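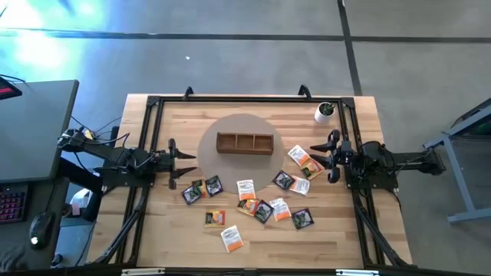
Clambridge College - Catering and Hospitality Department

Equipment review: Hiebert hand coffee grinder

The department had the Hiebert on loan throughout January, for use in the second-year barista unit. Rocío Campos supervised the trial and wrote this review.

The grinder has 14 settings. The finer ones suit espresso well, although the steps between them are wide and students often wanted something in between. Filter grinds were even and left little dust in the cup. The handle is comfortable, but the lid works loose - a fault we also noted on the Trinesow.

Cleaning takes 2 minutes with a dry brush. The burrs must not be washed.

We recommend the Hiebert for filter coffee. Staff teaching espresso should continue to book the Mukmont electric model.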